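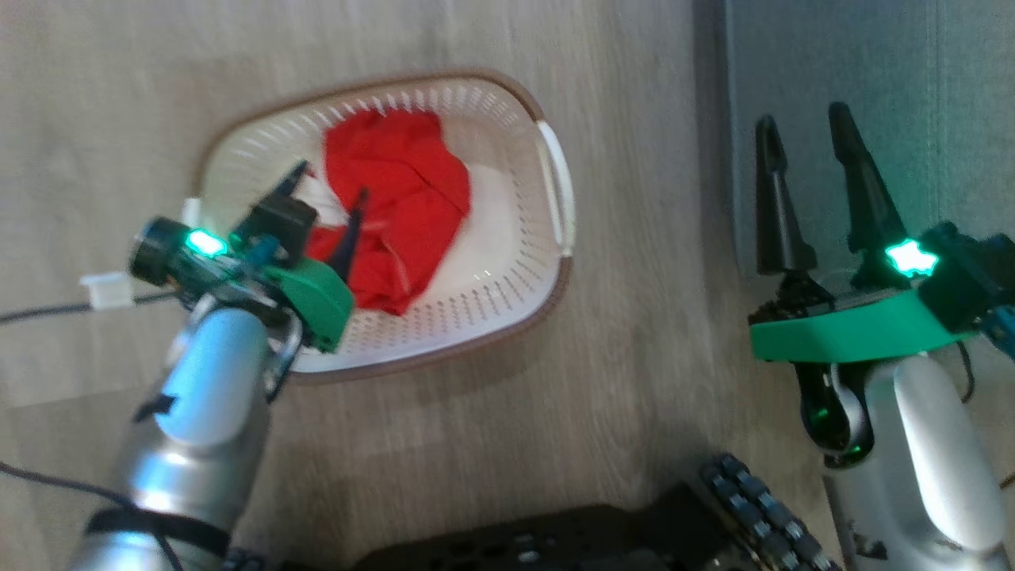 Kelberg 1405 세탁물 건조대 겸용 제습기

제품 개요
Kelberg 1405는 실내에서 세탁물을 건조하는 가정과 소규모 숙박 시설을 위한 압축기식 제습기이다. 밀폐된 세탁실, 다용도실, 북향 침실과 같이 환기량이 부족한 공간에서 사용하도록 설계되었으며, 상단에 접이식 건조봉이 결합되어 있다. 건조봉은 본체와 분리하여 벽면에 따로 설치할 수도 있다. 제조사 Brarkbridge는 1978년부터 건조 및 공조 기기를 생산해 왔다.

작동 방식
흡입구는 본체 후면에 있다. 흡입된 공기는 프리필터를 거쳐 증발기에서 냉각되고, 응축된 수분은 하부 물통으로 모인다. 제습된 공기는 응축기를 통과하면서 온도가 올라간 뒤 상단 토출구로 배출된다. 토출 루버는 상하로 움직이며, 수직 고정과 자동 회전 중에서 선택한다. 세탁물 건조 모드에서는 습도 센서의 설정값과 관계없이 송풍이 계속되고, 흡입 공기의 습도 변화가 일정 시간 나타나지 않으면 압축기가 먼저 정지한다. 송풍 팬은 내부 건조를 위해 조금 더 회전한 후 멈춘다.

운전 모드
자동: 목표 습도에 맞추어 압축기를 간헐 운전한다. 공장 출하 시 목표 습도는 상대습도 40%로 설정되어 있다. 목재 가구나 악기가 있는 방에서는 이보다 높은 값으로 변경한다.
세탁물: 압축기와 팬을 모두 강으로 운전한다. 소음이 가장 큰 모드이므로 취침 공간에서는 권장하지 않는다.
정음: 팬 속도를 제한한다. 제습량이 감소한다.
송풍: 압축기를 사용하지 않는다. 필터 세척 후 잔여 수분을 제거할 때 사용한다.

설치 조건
바닥은 수평이어야 한다. 후면 흡입구와 벽 사이에는 40cm 이상의 간격을 둔다. 건조봉에 건 세탁물의 하단이 토출구에 닿지 않도록 높이를 조절하고, 긴 의류나 침구는 벽면 설치형 건조봉에 건다. 마루 바닥에서는 동봉된 펠트 받침을 바퀴 아래에 부착할 수 있으나, 부착한 상태로 본체를 끌어 이동하면 받침이 떨어진다. 전원은 접지된 벽면 콘센트에 직접 연결한다. 멀티탭 사용으로 발생한 고장은 무상 수리 대상이 아니다.

세탁물 배치
탈수가 끝난 세탁물은 바구니에 오래 두지 말고 바로 넌다. 겹친 부분은 건조가 늦고 냄새의 원인이 된다. 진한 색 면직물은 첫 세탁 시 이염 가능성이 있으므로 흰색 직물과 분리해 둔다. 두꺼운 직물은 토출구 정면에, 얇은 직물은 바깥쪽에 배치한다. 수건은 반으로 접지 않고 한쪽을 길게 늘어뜨리면 안쪽까지 바람이 통한다. 후드가 있는 상의는 뒤집어서 밑단을 위로 하여 건다.

배수
물통은 전면에서 당겨 분리한다. 만수가 되면 표시등이 점등되고 압축기가 정지한다. 연속 배수를 하려면 후면 마개를 제거하고 배수 호스를 연결한다. 호스는 전 구간이 배수구 연결부보다 낮아야 하며, 중간이 꺾이거나 솟아 있으면 물이 물통으로 역류한다. 호스는 기본 구성품에 포함되지 않는다. Naltness 규격 호스와 호환된다.

관리
프리필터는 2주마다 세척한다. 미지근한 물로 헹군 뒤 그늘에서 완전히 말려 장착한다. 세제, 표백제, 드라이어는 사용하지 않는다. 세탁물에서 나온 섬유 먼지는 일반 실내 먼지보다 필터를 빨리 막으므로, 세탁물 모드를 매일 사용하는 경우 세척 주기를 1주로 줄인다. 물통 안쪽의 부자는 분리하지 않는다. 부자가 제 위치에 없으면 만수 감지가 되지 않는다. 장기 보관 전에는 물통을 비우고 송풍 모드로 내부를 말린 다음 세워서 보관한다.

구성품
본체, 접이식 건조봉, 벽면 브래킷과 나사, 펠트 받침, 사용 설명서. 교체용 프리필터와 배수 호스는 별매이다.

이전 모델과의 차이
Smadi 시리즈의 물통과 필터는 본 제품에 장착할 수 없다. 건조봉 브래킷은 나사 간격이 같아 기존 타공을 그대로 쓸 수 있다. 조작부는 다이얼에서 버튼식으로 변경되었고, 정전 후 복귀 시 직전 모드를 유지한다. Smadi에서는 전원이 복구되어도 대기 상태로 남아 있었다.

자주 접수되는 문의
토출구에서 더운 바람이 나온다: 응축기의 방열에 따른 정상 동작이다. 좁은 방에서는 실내 온도가 상승한다.
겨울철에 제습량이 줄었다: 실내 온도가 낮으면 증발기에 성에가 생기고 제상 운전이 반복된다. 난방을 하는 방으로 옮겨 사용한다.
운전을 멈춘 뒤에도 물 흐르는 소리가 난다: 냉매가 이동하는 소리이며 고장이 아니다.
이동 직후 압축기가 돌지 않는다: 본체를 눕혀 운반했다면 세운 상태로 충분히 둔 뒤 전원을 연결한다.

보증 및 문의
보증 기간은 구입일로부터 2년이다. 소모품은 제외한다. 수리 접수 시 본체 측면 라벨의 제조 번호와 구매 증빙이 필요하다.
기술 문의: Bart Bosman
부품 및 별매품 주문: Edith Huaranga
페이지 최종 수정: 2018년 8월 18일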